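Trellus 2 Wireless Lens Control Set
Manufacturer: Jesow
Category: Camera support > Lens control > Wireless sets
Availability: In stock. Also available for rental.
Page updated: Mar 19, 2026

Single-channel wireless follow focus for feature, episodic and commercial work. The set consists of a hand unit, a receiver and one lens motor. Iris and zoom motors are sold separately and run from the same receiver. 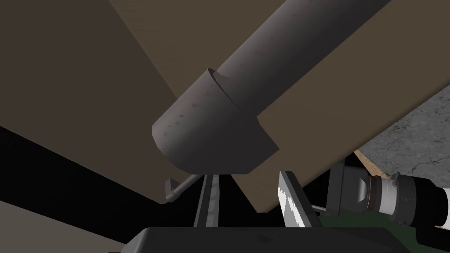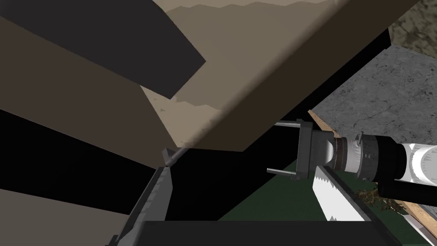 Computer renders. First: gray cylinder with a stepped end. Second: gripper with two thin rods.

Overview

The Trellus 2 replaces the original Trellus hand unit and receiver. The motor is unchanged. Productions that own first-generation motors can keep them, but the first-generation receiver does not pair with the new hand unit and there is no adapter.

The hand unit has a focus knob on the right side, an iris slider on the left and a small display between them. Knob drag is adjustable with a recessed screw. The marking disk snaps off for relabeling and takes a standard grease pencil or dry-erase marker. Pre-marked disks can be ordered for lens sets with matched scales.

The receiver mounts to the camera cage or directly to a 15 mm rod clamp and passes power to each motor over a single cable. It can be set to trigger camera run/stop where the camera accepts a contact closure.

Specifications

Operating range, line of sight: 300 m
Stored lens maps: 16
Hand unit battery life: 10 hours, display at medium brightness
Motor channels: focus, iris, zoom
Motor calibration: automatic or manual
Motor gear: 0.8 module, removable
Hand unit battery: removable, charged in the hand unit or in the separate charger
Receiver power: from camera accessory output or external battery
Run/stop: yes, with camera-specific cable
Antenna: detachable on both units
Display: monochrome, adjustable brightness, can be switched off
Finish: matte black

Range is reduced by walls, vehicles, set steel and other transmitters on the same band. Select a channel after the video transmitters are switched on.

Lens mapping

A map stores the focus scale of one lens against the travel of the motor. To create a map, fit the motor, calibrate, then step through the witness marks in the order shown on the display. Press the knob to store each mark. The last mark must be infinity. Maps can be named on the hand unit and copied to a second hand unit by cable.

Maps are tied to the lens and not to the motor. A motor can be exchanged during the day without remapping if the gear is the same size. Recalibrate after every lens change. Lenses without hard stops require manual calibration. Running an automatic calibration on a still photography lens without stops will turn the ring until the motor times out.

Knob travel can be limited between two points for macro work or for shots with a short focus pull. The limits clear when a different map is loaded, unless Hold Limits is enabled in the menu.

Motor

The motor clamps to 15 mm rods. A reducing bushing for narrow rods is included. Torque has three settings. Use Low for still lenses and lightweight primes, Medium for most cinema primes, and High for older zooms and anamorphic lenses with stiff grease. High draws more current from the receiver and should not be used on three motors at once when the receiver is powered from the camera.

Motor noise at Low and Medium is suitable for sync sound at normal working distances. At High, fast reversals may be audible to an on-camera microphone.

Compatibility

Bolger lens motors: supported on the iris and zoom channels only, with cable BC-L. Torque setting is ignored.
Skadlow distance units: supported. Distance is shown on the hand unit display beside the map scale.
Skadlow cages: receiver plate fits without modification.
First-generation Trellus motors: supported on all channels.
First-generation Trellus hand unit and receiver: not supported.

Included in the set

Hand unit
Receiver
Lens motor with 0.8 module gear
Motor cable, straight to right angle
Receiver power cable
Hand unit battery
Charger with detachable cord
Blank marking disks
Rod bushing
Neck strap
Hard case with cut foam

Run/stop cables are not included. Specify the camera body when ordering.

Firmware

Firmware is installed from a memory card through the slot under the battery. Update the receiver first and then the hand unit. Stored maps are kept. The release issued in November corrected a fault that returned the iris slider to wide open after a battery change. Units shipped before then should be updated before use. All rental sets have been updated.

Notes from users

"Used on a second unit with two car rigs. Changed the channel once, near a broadcast truck. The drag screw is small and I would carry a spare driver." Rocío Restrepo, first assistant camera

"Map entry is quicker than on the old one. Would like backlighting on the slider." Octavio Rengifo, first assistant camera

"Foam in the case has no cutout for a second motor. We cut our own." Yolanda Usuga, camera rental prep

Rental terms

Rental sets are supplied with a second battery and a second motor cable at no charge. Prep space is available by appointment. Clear your maps before return or request that they be saved under the production name. Sets returned with missing gears or marking disks are billed at list price. The renter is responsible for insurance from pickup to return.

For rental bookings contact Marisol Espinoza at the rental desk. For repairs, calibration faults and cable orders contact Kristaps Jankauskaitė in service. Have the receiver serial number ready. It is on the underside, next to the mounting screw.

Warranty

Hand unit and receiver: two years, parts and labor
Motor: one year
Batteries and cables: 90 days

Water damage, bent motor shafts and damage from reversed power polarity are not covered.

Related items

Trellus lens motor, single
Trellus marking disks, blank, pack
Trellus hand unit battery
Skadlow receiver plate
Bolger cable BC-L
Run/stop cables, all camera bodies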